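Lists > Wamwood Hoops > Archive > June

Thread | Previous | Next | Reply | Search the archive

Re: Jiltis ratings and the under-16 selections

Jihad Farah wrote:
> The Jiltis numbers are in for the winter comp and I reckon we should
> use them for the rep squad this year. It takes the arguing out. The top
> kid in our age group came out at 1,156 and the lowest of the ones we
> were looking at was 653. That's a big gap, and I'd be happy to cut
> anyone near the bottom without a trial. Sayegh went this way last
> season and finished on top of the ladder.

Jihad,

I've read the Jiltis handout twice and I still can't work out what the number measures. It says "total court impact". Fine, but what goes in? As far as I can see it's points, rebounds, assists and steals, with some weighting they won't publish. Our scorers don't even record steals the same way from one court to the next. Half of them give the steal to whoever ends up with the ball.

The kid on 653 played 9 games, and in most of those she was guarding the other side's best scorer. There is no column for that. She also missed the two games against the weakest team in the comp, where everyone else filled their boots. The 1,156 played in both. Take those out and I'd like to see the gap again before anyone gets a phone call telling them not to bother coming.

As for Sayegh, they also picked up a new coach and two tall girls from out of the area. I'd look there first. Finishing on top after buying a rating doesn't tell me much about the rating.

I'm not against numbers. I kept shot charts for years, and they were useful for showing a player where she was missing from. But I could check those against what I'd watched, and I can't check this. 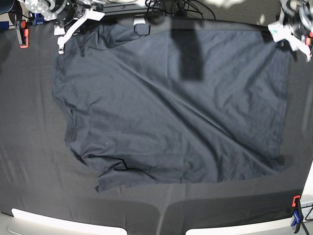 What I'd do is run the trials as we always have, open to everyone, with two selectors who don't have a daughter in the group. Let them write down their names first and look at the Jiltis list afterwards. If the two match, you've lost nothing – and if they don't, we can talk about why. I'd also like to know who is paying after the free season runs out. The Flilico mob who sell it were very cheerful on the phone and very vague about the price.

Last thing, the draft email to parents says the ratings are "objective". Please take that word out before it goes.

Maysoun Fakhoury

Comments (3)

baseline_dad: Agree on the steals. I've scored on court 2 and I was guessing half the time.

Jihad Farah: Happy to hold open trials. Still think you're being hard on Sayegh, they were well drilled before the tall girls turned up. I'll change the email.

Rhondda: Can someone post the trial time? Last year it was 8 am and we got there at 9.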